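Bovadness Timber Panels: Frequently Asked Questions

Ordering, finishing and looking after your panel

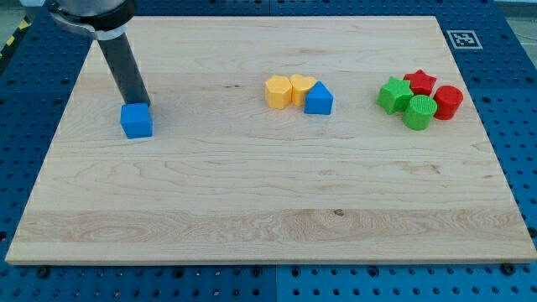

A pale panel with straight grain and a band of wavier figure.

ORDERING

What sizes do you make?
Our standard panels are 400 mm deep and come in three lengths, which are listed on the price page. We also cut to size. Give us your finished dimensions in millimetres, with length first (along the grain) and width second. If you leave the order unclear we will ring you before we cut.

What is the widest panel you can supply?
943 mm. That is the limit of our sander. For anything wider we can supply two panels with matching edges for your joiner to bring together on site.

Can I choose the exact board?
You can if you come to the Rurkow workshop. Panels in stock are stacked by colour and you are welcome to go through them. For phone and web orders, tell us whether you want plain or figured grain and we will pick accordingly. We can email a photo before cutting if you ask for it in the order notes.

How long does an order take?
Stock panels are usually ready in two working days. Cut-to-size orders take two to three weeks, and oiled panels need another few days to cure before we will wrap them. We get busy from October, so anything needed for Christmas should be ordered before the middle of November.

Do you charge for samples?
Small offcuts are free at the counter. Posted sample packs have a charge, and it comes off your order if you go ahead.

Can I cancel or change a custom order?
Yes, up until we start cutting. After that we can sometimes make a panel smaller, but we can't offer a refund.

GRAIN AND COLOUR

Will my panel look the same as the one on the website?
It will be the same species and grade. The grain will differ. Some panels are straight from end to end, others have a patch of swirl or a darker streak, and the select grade still allows some of this. If you want a very even surface, say so and expect to wait a bit longer.

Will the colour change?
Yes. Pale timbers yellow over time, mostly in the first year and faster near a window. Anything left sitting in one spot will leave a lighter patch underneath. The patch normally evens out once the object is moved, though it can take months. Shift lamps and trays now and then while the panel is new.

Two of my panels don't match. Is that a fault?
Usually not, if they were ordered at different times. Order everything for one room together and mention it on the form -- we will cut from the same batch where we can.

FINISHING

Should I buy it oiled or raw?
Raw panels are cheaper and suit people who are staining or painting. They need to be sealed soon after they arrive, on both faces and all four edges. Oiled panels are ready to install.

What oil do you use?
A clear hardwax oil called Fastent, two coats, buffed between coats. We sell it in small tins at the counter for touch-ups. Other hardwax oils will generally go over it, but test on the underside first.

Can I use varnish?
On a raw panel, yes. Don't varnish over our oil. It won't bond properly and will peel.

I've sanded a spot and now it looks paler than the rest.
Sand lightly along the grain, well past the mark, then re-oil the whole face. Small patches nearly always show. Use the same grit we finish with, or a touch finer, and get all the dust off before the oil goes on. Oily rags can catch fire on their own, so lay them flat outside to dry, or soak them in water, before they go in the bin.

INSTALLING

Can I screw straight through the panel?
Fix from underneath with slotted brackets. Solid timber moves across its width with the seasons and needs room to do it. Panels fixed hard at both edges will often split, and our warranty does not cover this.

How far apart should the supports be?
For shelves of standard thickness, no more than 800 mm. For a heavy load such as books or records, go closer.

Does it need to acclimatise?
Leave it flat in the room where it will be used for at least a week, on battens so air can get underneath. Don't lean it against a wall. Don't leave it in the garage either.

My panel has cupped. What now?
Check that both faces are sealed and that one side isn't near a heater. A slight cup will often settle if the panel is turned hollow side down and left alone for a fortnight. If it is more than 8 mm out across the width, send us a photo with a straight edge laid across it.

CARE

How do I clean it?
A damp cloth with a drop of dish soap, then a dry one. No vinegar, no bleach, no scouring pads. Wipe up wine, coffee and turmeric straight away.

How often should I re-oil?
Once a year for desks and tables, twice for kitchen surfaces. Shelves can go a lot longer. When water stops beading, it's time.

Is it suitable outdoors?
No. Please don't use our panels outside, including under a verandah.

DELIVERY AND RETURNS

Where do you deliver?
Our own van covers Rurkow and Sotomayor, and anywhere within about 100 km of the workshop. Further out, we use a freight company and get a quote for you first. Freight deliveries are to the kerb only, so you may need a second person to help lift.

What if it arrives damaged?
Unwrap it the same day, keep the packaging and send us photos. We will repair or replace it. Damage reported after three days is harder to claim from the carrier.

Who do I talk to about a large job?
Njoroge Mrema looks after trade and joinery orders. Leave a message with the workshop before 3 pm and he will call back that afternoon. For everything else, use the contact form.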